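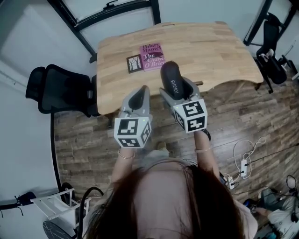 A reader at Khan wrote in to say that books left lying on a wood table will do more harm than coffee ever did, and would I please say something about it. Gladly.

A paperback flat on bare wood is fine for an evening. Leave it through September by a sunny window and you get a neat dark rectangle underneath, with the rest of the top gone a shade paler – a permanent memorial to the novel you didn't finish.

So shift things now and then. Wipe crumbs off before you put a book down, as grit under a cover scratches both parties. Let a freshly oiled top sit overnight before anything made of paper goes near it. I gave mine 14 minutes once and the oil went through nearly to chapter 6.

For marks already there, rub lightly with fine sandpaper, along the grain, then oil again. The Pradell oil is good. The Liltum one smells like a tackle box, but it's cheaper and the table hasn't complained.

Filed under: tables, wood, books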